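Shirt folding bench, notes, April, 3:40 pm

Mitali wants a verdict on the Ollel fold by the end of the month. I said I'd try to be fair to it. Writing this down before she talks me round again.

Claim from the Pasico sheet: a tee folded the Ollel way keeps its shape in a drawer and needs no ironing afterward. I don't buy the second half. A crease you put in at the start is still there when you take the shirt out. I have 60 plain white tees to go through and so far I've seen nothing that changes my mind.

Setup as before. Teal cloth over the table, shirt laid sideways, hem to the right. Ha-rang says the cloth grips the cotton and stops it from sliding when you pull the sleeve in. Maybe. It could also be why the middle never lies flat, if the bottom layer sticks while the top one moves. We should do a batch on the bare tabletop before anyone repeats the grip story in a write-up.

White fabric on the cloth, spread out and bunched up: 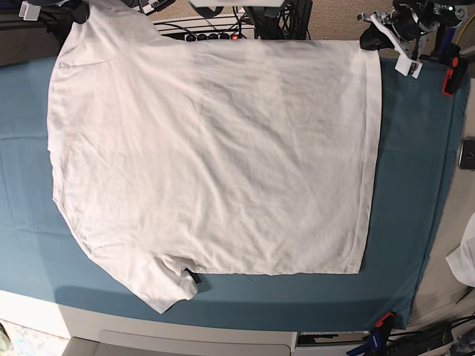
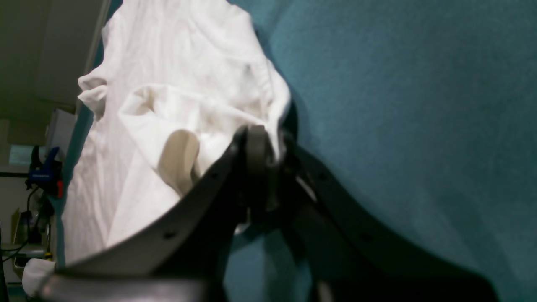 The step I trust least is smoothing. The sheet says "smooth from center to edges" and gives it one line. How hard? Flat hand or fingertips? Ha-rang does two long strokes and moves on. I fuss over it for 2 minutes and my folds come out no squarer than his. Either smoothing doesn't matter much or we're both doing it badly.

Sleeves: same argument as last time. If the sleeve isn't pulled straight first, you get a tuck near the armpit and it gets folded right into the stack. Mitali calls this cosmetic. Then why are we scoring neatness at all?

Also not convinced by the Kushnir scoring card. It goes up to 96, for reasons I have never been given, and two of us scored the same folded shirt 71 and 88. Until that's sorted out I'm not averaging anything.

To do
- bare table batch, same shirts
- agree on what smoothing means, write it on the wall
- score one shirt three times without looking at the old number
- ask Mitali if the Zillholm drawer is still free for the storage test
- cloth needs pulling tight again at the left, shallow creases there

Ha-rang thinks I've already decided. Partly true. I'd still like to see one shirt come out of a drawer looking the way that sheet says it will.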